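THE LAST REEL AT THE TRENARERO

Sebastián Benítez had seen "Villalba" six times before the night the Trenarero finally gave it the big screen, and he had talked me into going by describing the opening shot with both hands, in the middle of the street, while a bus waited for him to get off the crossing.

"It's a door," he said. "Just a door! And then a woman opens it and she's been crying, but she's holding a cake."

I said it sounded marvellous, and I meant it. I had been reviewing films for the Vurnby paper for two years by then and would have gone to see a door on its own.

The Trenarero held 600 people when it was built and still had the seats, great red tip-up things that groaned whenever somebody laughed. We sat seven rows from the front, where Sebastián said the sound was best, and he bought me a bag of salted almonds and forbade me to open it until the music started. Behind us a family was arguing in whispers over who had to sit next to Grandad. Then the lights went down and there it was, the door, green and blistered, as tall as a house.

I won't tell you the plot. It has a wedding in it, and a stolen van, and a wonderful scene where two brothers who haven't spoken for years have to carry a wardrobe down four flights of stairs. The whole cinema leaned with them at every turn. When the wardrobe got wedged on the second landing and the elder brother began, very quietly, to sing, I heard Sebastián breathe in beside me and hold it until the verse was over.

And then, with twenty minutes left, the picture stopped.

It went brown from the middle outwards, and the lights came up on all of us blinking like moles. The projectionist, a tall woman called Sinen, leaned out of her little window and shouted that she was terribly sorry, the reel was done for, and there wasn't another copy nearer than the coast.

People began feeling for their coats. Sebastián stood up on his seat.

"I know how it ends," he said.

Somebody laughed, and somebody else shouted, "Go on, then!" So he went on. He climbed over the row in front, up the steps at the side and on to the narrow bit of stage beneath the screen, and he told us. He did the brothers, and the bride, and the policeman with the bad knee. He did the van. He was no actor -- his voice cracked and he kept forgetting which brother was on the left -- but he had loved that film six times over and he gave us all of it, the train, the rain on the platform, even the dog. 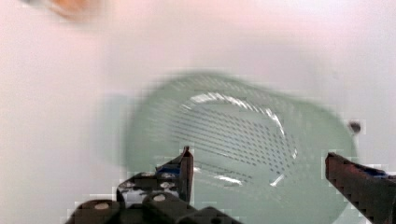
I still had my notice to write. I got home after midnight and sat at the kitchen table with my coat on, trying to decide how you review a film when the best performance in it was given by a man in a cardigan who wasn't in the cast. I wrote a first line and crossed it out. I got up and made toast, and went to move one of those pale green plastic tubs with the rows of tiny holes, and over it went on its side, and I left it there and ran back to the table because I had the first line at last: "Villalba ends beautifully, and I ought to know, I was told."

The paper printed it in May, on the page with the tide tables. Sinen cut it out and stuck it up in the box office, a little crooked, next to the price of ices. The new reel had come by then, and she rang me herself to say she was running the whole thing again and had put aside two seats in the seventh row.

We went, of course we went! The brothers got the wardrobe down, the bride ran for her train, and the rain came in over the platform exactly as promised. There was no dog. I watched right through to the end of the credits to be sure of it, and then I turned and looked at Sebastián, who was very busy with the almonds.

"Well," he said, "there should have been."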